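Electronics bench – safety check with comments
Kamon workshop, small boards and soldering area
Checked by: Jinfeng Zhong
Date: July 26, 2022

1. Mains and sockets
Extension lead, left of bench – OK. Test label still readable.
Extension lead, right of bench – FAIL. Outer sheath nicked near the plug, taken out of use. Don't tape it, bin it.
RCD test button – trips fine.
Bench supply – OK, but somebody had left the current limit wound right up. Turn it down before you conect anything.

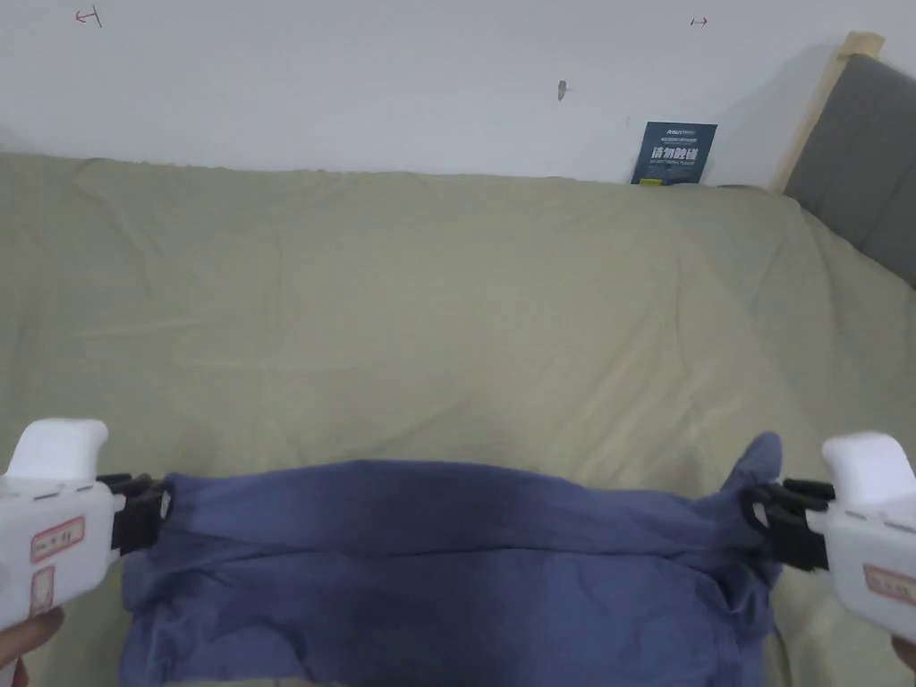
Fuses in the drawer are all mixed up again. Shengli to sort by rating and label the pots.

2. Soldering
Iron stands – OK, 4 checked.
Iron leads – one has a melt mark, not through to the copper. Watch it, check again next time.
Fume extractor – filter grey and clogged. Changed. Last change was February, too long.
Solder – leaded and lead-free reels on the same hook. Separate them please.
Wash hands sign – missing. Reprint.

3. Anti-static
Wrist straps – 2 pass, the Brundum one is open circuit. Cut the plug off so it can't be used.
Mat – earth snap loose, pushed back on, reads OK now.
Bare boards stored on foam packaging – no. Bags or the tray only.

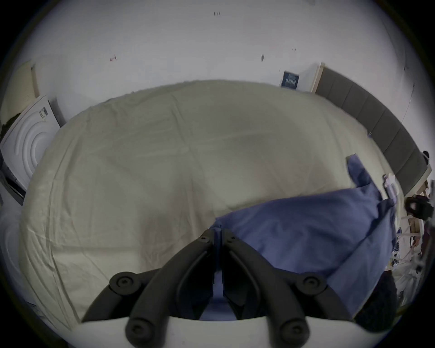
4. Batteries and chargers
Lithium cells – one pouch cell puffed up. Moved outside in the sand bucket, Kaiwen to take to the recycling point.
Charger – OK. Fan noisy.
Charging bag – zip broken, replacement on order from Fulberg.
Nothing to be left on charge overnight. Said this before.

5. Serial adaptors and test leads
3.3V / 5V jumpers – two adaptors set to 5V in the 3.3V box. Reset and marked with tape.
Crocodile clips – boots missing on several, replaced.
Meter probes – OK. Tips a bit bent but insulation sound.
USB hub – gets warm with everything plugged in. Powered hub wanted, ask Tianyou about budget.

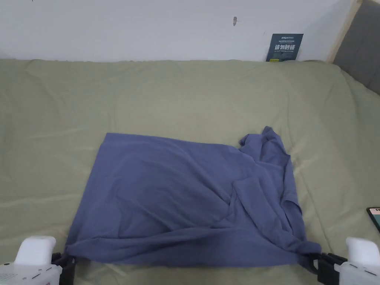 Can I plug an adaptor in while the board is already on the bench supply?
Only if the grounds are joined first and the adaptor's power pin is left off. Connect ground, then TX and RX. If you're not sure, switch the supply off and start again.

6. Fire and exits
Extinguisher (CO2) – pin and seal in place.
Exit route – box of Tomoana enclosures in the way, moved to the shelf.
Off switch by the door – works, lable peeling.

Overall: bench OK to use except the right hand lead and the Brundum strap. Open items to Yichen before the next session.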